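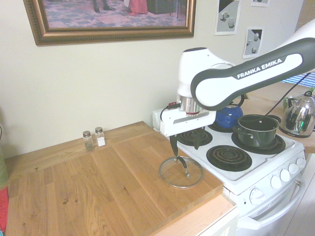 A glass lid held just above or on the benchtop, next to the stove.

Protest Monitoring and Detention Watch
Second progress report to the Berevar Fund
Period covered: April to September
Prepared by Signe Bach, program lead

1. Where we are

We promised the Fund four things for this period: a working register of people detained at public gatherings in Miltden, a panel of lawyers who would answer the phone at night, training for observers, and a first briefing on the city's assembly permit rules. The register exists. The lawyers mostly answer. The training happened. The briefing is late and, in its present draft, not good enough to publish.

I would ask readers to be careful with the numbers that follow. Our last report was quoted back to us at a meeting as proof that the situation in Miltden was improving, which it did not say and could not have said. A fall in the number of cases reaching us may mean fewer people are being picked up. It may also mean they have stopped ringing us. We have no reliable way to tell these apart at present, and I am wary of anyone who claims to have one.

2. The register

As of the end of September the register holds 1381 entries. An entry is one person, held on one occasion, for any length of time. Someone detained twice appears twice. We argued over this for longer than we should have, and Aksel Vídalín still thinks it inflates the total. He has a point, but counting individuals would mean matching names across police sheets that spell the same surname several ways, and we don't trust our matching enough to put a figure on it.

Each entry is graded. Grade A means we have a document from a court or police station. Grade B means two separate accounts that agree on place and time. Grade C means one account and nothing else. We said in our proposal that most entries would be A or B by now. They are not. Grade C is still the largest group, and it will stay that way as long as the Dikov district station declines to issue release slips. We have written to the station commander four times on this and had one reply, which thanked us for our interest in policing.

Release slips matter more than they sound. Without one, a person who was held overnight has nothing to show an employer, a university or a judge. It also means the station's own figures cannot be checked against anything. The police authority's half-year summary lists far fewer detentions in Dikov than we do. We have asked how theirs are counted. The answer was that people "invited to the station for clarification" are left out. Most of those we spoke to did not feel they had been invited.

3. Legal help

The night phone line runs from 6 pm to 6 am whenever a gathering has been announced, and for the night after. Jytte Dalsgaard manages the roster. There are 34 lawyers on it, on paper. The number who take calls regularly is a good deal smaller, and the same few names turn up in the log month after month. Two of them have told us they will step back after the summer unless the load is shared. We had assumed that a long list would look after itself, and it was a poor assumption.

From this period on, anyone on the list who misses three shifts without a swap will be taken off it. The list will be shorter. It will also be true, and callers will not spend an hour being passed down it.

On outcomes, the lawyers report that people who had a lawyer present at the station were usually let go sooner. I believe this is probably right, but I would not lean on it. The people who get a lawyer are the people who know our number, have a charged phone and are held somewhere a lawyer can reach. They may well have been let go sooner anyway. Valdemar Mikkelsen has suggested comparing stations with similar caseloads, and we will try this, though I expect the groups will be too small to show much.

The cases that worry us most are in the Moreira quarter. After the July march against the new permit fees, a number of organisers were charged under the public order code with "directing an unnotified assembly", an offence that had hardly been used before. The march had been notified. The city's position is that the notice covered a different route. We have seen the notice and the map attached to it, and the route on the map is the one people walked, apart from one block where police had closed the road. Hearings are set for after the close of this reporting period, and we will send an observer to every one of them if the court lets us in.

4. Observer training

Hjalti Lykkegaard ran four weekend courses, three in the centre of Miltden and one in Dikov. The Dikov course was under-enrolled. We had advertised it through the same channels as the others, all of which are read by people who live in the centre.

Course feedback forms were very positive, and I would give them very little weight. People fill them in at the end of a long day with the trainer standing in the room. A better test is the quality of the notes observers bring back. Hjalti reviewed a batch of these and found that times were usually recorded well, badge numbers less well, and that too many observers wrote down what they had concluded and left out what they saw. "Police used excessive force" is no use to a lawyer. "Officer struck man on left forearm with baton, man was seated" is. The course has been rewritten to spend its whole first afternoon on this, with the history of the right to assembly moved to a handout.

We also had one serious incident. An observer wearing our vest was held for several hours in Dikov and her notebook was kept. She was released without charge. The notebook has not been returned. It held first names and two phone numbers of people who had spoken to her, and we contacted both numbers the same evening. Observers no longer write down contact details in the field.

5. The permit briefing

The draft tries to prove too much. It argues that the permit fees were brought in to discourage protest, and it may be so, but the evidence we have is a run of council minutes in which cost recovery is mentioned often and protest is mentioned once. A shorter paper could say, on solid ground, that a fee of 400 for a gathering on a public square is beyond most tenants' groups and student clubs, that the waiver process has no published criteria, and that none of the refusals we have seen gives reasons. Aksel is rewriting it on those lines. I would rather not promise a month. He has said November.

6. Money

Spending is below budget, mainly on translation and court travel. The travel line is under because hearings were put off, and it will be spent. The translation line is under because we could not find enough people willing to do the work at the rate we set. We ask the Fund's agreement to raise the rate and to translate fewer documents, starting with those in live cases. Phone costs are over, by a small amount, and will be over again.

7. What we expect next

The council election falls in the next period and more gatherings are likely. We have been told informally that the police authority is preparing new guidance on detention at protests, and that it was prompted in part by our register. I have heard this twice before about other guidance and have yet to see a page of it. We have planned on the basis that nothing changes.

Requests to the Fund:
Approval of the revised translation rate.
A short extension for the permit briefing.
A letter from the Fund to the court registry in support of observer access to the Moreira hearings. Jytte can supply a draft.

The register summary by district and grade is attached separately. Please do not circulate it further without checking with us, as some of the smaller districts have so few entries that people could be identified.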